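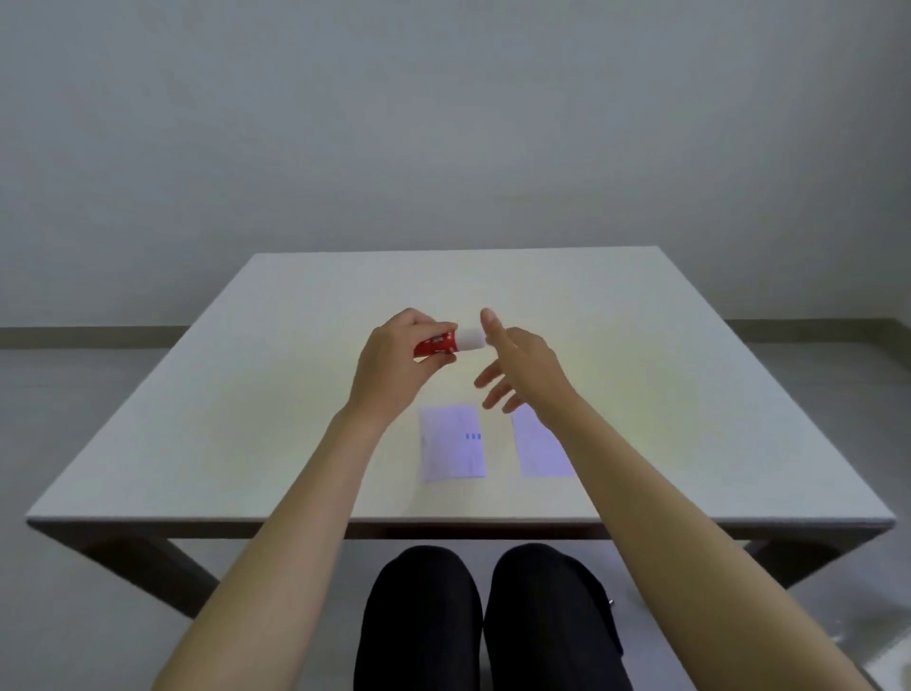 So my job since March has been doing crafts for a computer, and I kind of love it. I sit at a little white table with a camera on my head and do the same small chore over and over so that Zovuleck (our learning system, I didn't pick the name) has something to learn from. This month it's paper and glue. Pick up the tube, get the cap off, put a stripe on one sheet, press the other sheet on top, cap back on, done. Then I do it again!

We're at 1,189 takes as of last night. I threw out 164 of those myself, mostly because my head drifted up and all the camera got was wall. You really do have to stare at your own hands the whole time, which feels silly for the first hour and then you start doing it at dinner.

The caps are the part I care about. I'm right-handed, so left to myself I hold the tube in my left hand and pull with my right, every single time. The folks at the Clukthorpe office looked at my first 100 takes and asked for way more variety: switch hands, start with the tube lying down, start with the papers crooked, go slow, fumble it a little if it happens. Fumbles are great, apparently. If you drop the cap and pick it up again, keep the take. I had been deleting those, ugh.

I book my slots through Skedville, 45 minutes each, and I've learned not to do two in a row or my neck complains. Black pants are my uniform now too, glue shows up on them but at least they're old.

Next up is folding, and after that something with envelopes that the Tóth group wants. I've asked for a taller chair. Still waiting on the chair.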